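Cladex Extends Workstation Upgrade Service to Processor Swaps

Julau, July 2021

Cladex has added processor replacement to the list of work done at its repair shop in Julau. The shop previously handled memory, storage, power supplies and fans. Owners of older tower workstations can now have the processor changed on the existing board, with the board left in its case during the work.

The service covers single-socket and dual-socket machines. It is open to businesses and private customers at the same rates. Machines are accepted at the counter or through the weekly pickup run operated by Vosport, the carrier that already moves equipment between Julau and the Cladex parts store in the Crăciun business park.

The company received 478 requests for processor work in the year before the change. These were passed to outside shops. Most of them concerned office and design workstations in which the rest of the hardware was still in working order.

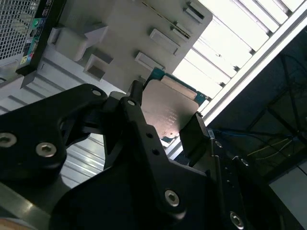 A processor with its metal heat spreader, held near the gray plastic shroud of a computer chassis.

Under the new procedure, each machine is first started and its firmware version is recorded. If the maker lists a later version that is required for the replacement processor, the update is done with the old processor still installed. The machine is then shut down, unplugged and left for ten minutes before the cover is opened.

The cooler is removed next. Old thermal paste is cleaned from its base and from the heat spreader. The shop does not lift the retention bracket until the paste has been cleared, as loose paste can drop onto the socket contacts. Contacts are inspected under a magnifier before and after the old part comes out. If damage is found, work stops and the owner is called.

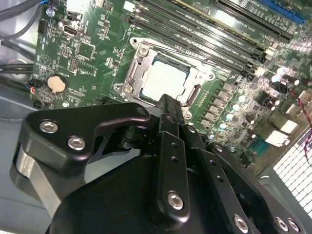
Page last changed: November 2021

Processors are lifted and set down vertically, with no sliding. The corner mark on the part is matched to the mark for the socket, and the part must sit flat under its own weight before the load plate is closed. Pressing on the heat spreader to seat a processor is not allowed under the shop rules. If a part does not sit flat, it is taken out and checked again.

New paste is applied after the plate is locked. The cooler screws are then tightened in a cross pattern, a few turns at a time. Fan cables and any drive cables that were moved are put back along their original paths.

The shop has set a limit of 2000 operating hours on its own test coolers, after which the springs and screws are replaced. Test coolers are used only on the bench. Customers get their own cooler back unless the new processor has a higher heat rating than the cooler was built for.
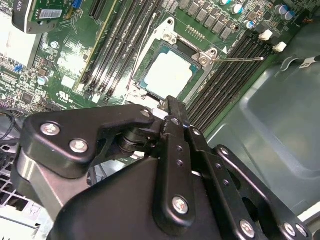

Memory is checked as part of the same job. A processor swap can change the supported memory speed, and modules that worked before may be run at a lower setting or may not be detected. The order in which the slots are filled also matters on larger boards, where there are separate banks of black slots on either side of the socket, and the technician follows the board manual when modules are put back. Mixed modules are accepted if they pass the test, but the result is noted on the work sheet.

After assembly, the machine runs a memory test and a processor load test. Temperature is logged during the load test. A copy of the log is handed over with the machine, along with the old processor in a plastic tray. Customers who do not want the old part can leave it for recycling at no cost.
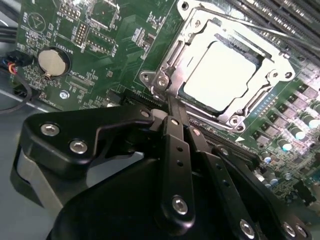 The full job takes two working days for a single-socket machine and three for a dual-socket machine, not counting delivery of parts. Machines that fail the load test stay in the shop until the cause is found. There is no extra charge for repeat testing.

Cladex keeps a stock of 1105 used and new processors at the Crăciun store, sorted by socket type. Used parts are tested before sale and carry a six-month warranty. New parts carry the warranty of the maker. Customers may also supply their own processor, in which case the warranty covers the labor only.

Laptops and all-in-one computers are not included. Machines with liquid cooling are accepted after an inspection at the counter. Requests should state the workstation model, the present processor and the installed memory. The form is available at the Julau counter and on the Cladex service page.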